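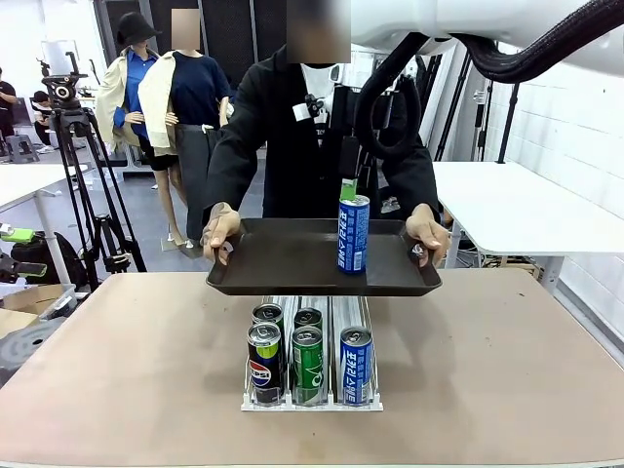
Issue 7

FOR IMMEDIATE RELEASE
April 7, 2019

NASTINBRIDGE — I've never written a press release before, so bear with me! My book is finally done. It's called The Mail Came Anyway, it's coming out from Ndlovu House this month, and it's the story of the 107 nights I spent in the hospital at Fitunton and the 856 letters that found me there.

If you've lived in Nastinbridge a while you may know part of it already. I went in with what I thought was the flu. It was my heart, and it was bad, and by the end of the first week the doctors were talking to my family out in the hallway with the door pulled shut. I was forty-one years old. I had a dog, a half-painted kitchen and a Sunday school class that was supposed to be learning the book of Ruth.

The first letter came from a girl in that class. She wanted to know if I was dead, and if not, could she please have the part of Naomi in the play. I laughed so hard it set off the monitor, and the nurse came running (she ended up reading it too, and taped it to the wall next to the clock).

After that they just kept coming. The folks at Meritz Road Chapel passed my room number along to their cousins, and the cousins passed it along to people I'll never meet. A trucker wrote to me from rest stops. A woman who had buried two husbands sent me her recipe for pickled beets and a psalm, both on the same index card. One man wrote only to say he didn't believe in prayer but had tried it on my behalf, and would I let him know.

I did let him know. It took me until I could hold a pen again, but I wrote him back, and his answer is the last chapter of the book. I won't spoil it here.

I want to be straight with you about one thing. I don't say in these pages that the letters fixed my heart. I had surgeons and a whole lot of medicine, and I still take pills every morning with my oatmeal. What I can tell you is that there were nights when I didn't much care to see the next day, and then I'd remember the mail came at ten. Some nights that was all the faith I had — ten o'clock and a paper envelope.

Ndlovu House is printing 1000 copies to start with. That sounds like a mountain of books to me, and my garage agrees. My share of the money goes to the mail cart at Fitunton, so patients who come in from far away with no family close by can have stationery and stamps without having to ask.

We're having a get-together for the book at Meritz Road Chapel on the last Saturday in April, at 7 in the evening. I'll read a chapter or two, and then I'd like us all to sit down and write to somebody. There will be tables and plenty of pens. Bring a name if you have one. If you don't, I've got a list. There's pie afterward, and the side door is the one without steps.

Reporters, church newsletters and book clubs are welcome to call the chapel office or write to me in care of Ndlovu House, Nastinbridge. Review copies are free while they hold out. I answer all my own mail, though I'm slow, and my handwriting never did come all the way back.

###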